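The last pigs of Prirkstead

By Mateja Leka

When I moved to Prirkstead, the first thing my neighbour asked me was if I had already eaten his bacon. I did not know him yet. He was standing at the gate in his socks, and he held out a parcel in newspaper. I come from a country where people take pork seriously, so I said thank you and closed the door and put the pan on. That was my introduction to the village pig.

The village pig is an old arrangement. In former times almost every house in this valley had a sty at the end of the garden, and one pig lived there from spring until the first cold weeks. The family fed it with peelings, windfall apples, small potatoes and the water from boiled vegetables. The pig did not cost much and it did not have a name, or it had the same name as the pig of the year before. In our lane you can still find the sties. One is a bicycle shed. Another has a glass roof and tomatoes, and the owner says that the soil there is still the best he has.

Arben Babić is the man in the socks. He is one of the few people here who still keep pigs in the old manner, although he does it with much more paper than his grandfather did. He has a holding number, a movement book and a folder for the vet. He showed me the folder before he showed me the animals. "This is the heavy part," he said. "The pigs are easy."

His pigs live on a piece of ground behind the old Drutar dairy, which closed long before I came. They arrive in May at eight weeks of age and each of them weighs then 15 kilos, more or less as heavy as a full suitcase. By autumn you would not want to lift one. He buys them from a breeder on the other side of the hill and he chooses them by the way they walk. I asked what is a good walk. He thought for a long time and then he said that a bad one is easier to explain.

The ground was grass when he started. A pig turns grass into soil in a few days, and into a swamp if the weather helps. Arben divides the land in strips with electric tape and moves the animals along, and behind them he sows turnips and clover. When I visited him in the rain I lost one boot. He did not laugh, but he went to fetch a plank which was standing ready by the gate, so I understood that I was not the first. 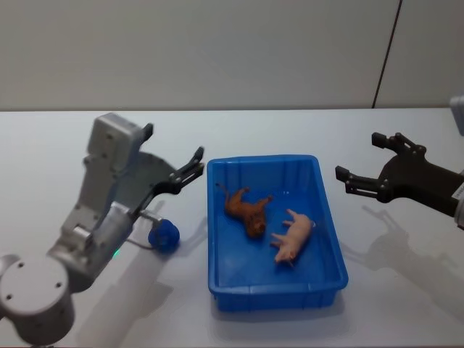 What colour is a pig? Most of us would answer pink without thinking, and the reason is partly what we were given as children. The old pigs of this valley were nothing like this. According to the older people they were black or rust-coloured, with hair thick enough to brush, and ears that fell over the eyes. The pale ones came later, with the big farms, because the skin looks clean at the butcher's. The toy makers followed, and today a pig in the toy box is usually like the one lying in the blue tray, pale pink from end to end, beside a brown animal that might be a dog or a foal. With the brown one you have to guess, and with the pig you don't. Arben's own pigs are ginger with black spots, and small children who come to the fence ask him sometimes when the pigs will arrive.

The colour has also a practical side. Pale skin burns in the sun, exactly as mine does. A pink pig outdoors in July needs shade and a wallow, and some keepers put sun cream on the ears. The spotted ones need shade also, but they suffer less. Arben has planted willows along the south fence, and at noon all the animals lie there in a row, so close together that when one turns over, the others must turn too.

Feeding is where the old habit and the modern rules go separate ways. It is forbidden to give a pig anything that has passed through a kitchen, even a carrot peel from your own sink. The rule came after outbreaks of disease and Arben does not argue with it. For him it means that the bucket by the back door, which his grandmother kept full every day of her life, is gone. He buys barley meal from a mill at Drilel and adds what grows on his own land and has never been indoors. In September there are apples. People here have too many apples, and they bring them straight from the tree in bags and barrows. One woman comes every morning at seven with her basket and stays to watch.

I wanted to know about money and he was not shy. A sack of meal costs more each year. The slaughterhouse in the valley closed, and the next one is 45 minutes away by trailer, with the pigs loaded before it is light. He sells half a pig at a time to families with a large freezer, and everyone must order in spring. Last year all the sales together brought in a little over 2,000 pounds. After the feed, the fences and the vet, what stayed was his own bacon and a new water trough.

His wife Erzsi, born Erdős, makes the sausages. She uses paprika, garlic and a spoon of caraway that she crushes with a bottle. Her family recipe is written for a pig of a size that does not exist any more, so she divides everything by two and tastes it raw, which I could not watch. The sausages hang in what was once the coal store. On a dry day you can smell them from the bus stop.

On my last visit the pigs had been gone for two weeks. The willows had lost their leaves and the strips were green again at the far end, where the clover had come up. Arben was rolling up the tape. I asked him if the field feels quiet in winter and he said yes, for some days he still walks down at seven with nothing in his hands. Then he asked me if I would like half a pig next year or a whole one. My freezer is small. I said half, and he wrote it down in the folder.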